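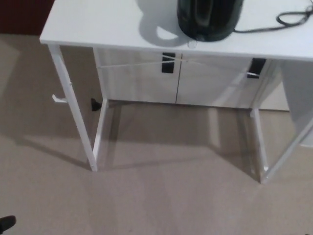
## Ironing on the desk: a thread

**1/** I have given up on the ironing board. It squeaked, it pinched my thumb every single time I folded it, and it lived behind the bedroom door so the door only ever opened halfway. The white desk has taken over and I'm not going back.

**2/** Before anyone shouts at me: yes, I put something down first! Old bath towel folded in half, then a cotton sheet folded in four on top. Smooth it right out to the corners or you end up ironing a towel crease into your shirt (ask me how I know).

**3/** The desk is from Ostar, bought in the September sales for working at. White top, thin white metal legs. I do very little work at it. It has been a jigsaw table, a seed tray table and a place to put post I don't want to open.

**4/** A desk is so much better for big flat things. Duvet covers! Tablecloths! You get a proper stretch of it laid out at once and you're not shuffling it along six inches at a time while the other end slides on to the carpet.

**5/** It's worse for shirts, I'll give you that. No pointy end to pull the shoulders over. I roll up a hand towel, stuff it in the sleeve and do it that way. Takes me 2 goes to get a sleeve looking decent, but then it did on the board as well.

**6/** Cord thoughts. Mine is thin and black and it loops itself up the second I put the iron down, so I shake it straight before I start and keep it off to the right, because I'm right-handed. If you're left-handed, swap it. Whatever you do, don't let it dangle off the front where your knees are.

**7/** Someone asked about height. I'm short and the desk suits me standing up. My sister is tall and says it hurts her back, so she does hers sitting down with a cushion on the chair and the radio on, like a queen.

**8/** My order, if it's any use:
- delicate stuff first while the iron's on low
- then shirts
- then cotton, full heat
- pillowcases last, as a treat, they're so easy

**9/** I used to iron everything. Tea towels, pyjamas, the lot. Now the rule is that if it goes under a jumper it doesn't get done. The pile has gone down by 50 per cent and not one person has noticed my T-shirts.

**10/** Replying to the Murín fans: yes, I've seen the fold-out one that hangs on the wall! It's lovely! It's also 90 quid and I rent, so I can't go drilling holes. The towel cost me nothing.

**11/** For water I've gone over to a little spray bottle from the market in Milport. Fill it from the tap, squirt the shirt, roll it up, leave it while you have a cup of tea. The creases come out far quicker than when I was going at it dry.

**12/** One warning. The top underneath does get warm if you park on the same spot, even through the towel. Keep moving, and stand the iron up when you stop to answer the door. And let it cool right down before you wind the cord up.

**13/** The old board is going to the Mirudness swap shelf if anyone local fancies it. Cover's a bit scorched, legs are fine, squeak included. Message me and I'll hang on to it for you.

**14/** Right, there's a duvet cover waiting. Tell me what you iron on, I'm nosy. Bed? Kitchen worktop? Floor??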